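Wed 1 May
Bench notes, Hurkel fingertip pads (trial set from Virora)

Second session with the pads. Goal is still a yes or no on the reorder before the trial terms lapse. Virora quotes 145 a set, 4 pads to a set, no discount below 2 sets. Lakatos pads are cheaper but came with no hardness figure, and two emails asking for one are still open.

Fitted per the sheet. The sheet gives a screw torque and no tolerance. Used the small driver and stopped at first resistance. Left pad sat slightly proud, reseated, fine after that.

Produce today, whole and cut, some of the cut pieces in plastic film. Film is the case I care about. The old flat pads skated on it unless squeezed hard, and squeezing hard marks soft fruit. With the ridged ones I can close lighter and still lift. Ridges do pull the film into folds if the jaws close off-axis. Log those as holds, with a note.

Round fruit: no complaints. Small items: undecided, need to repeat with a slower close.

Wear: Virora claims more than 300 hours before replacement. Can't check that in a trial this short. Suggest we ask Brorura what they saw on theirs, they have had a set since November.

To do:
- wipe pads with alcohol, check whether the ridges hold residue
- repeat film grasps on the flat pads, same pieces, same day
- ask Virora whether single pads can be bought
- chase Lakatos once more, then drop them
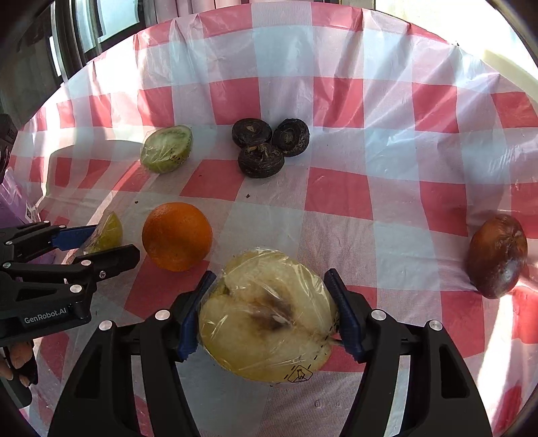 Ridged pads closed on a film-wrapped fruit half, cut face up.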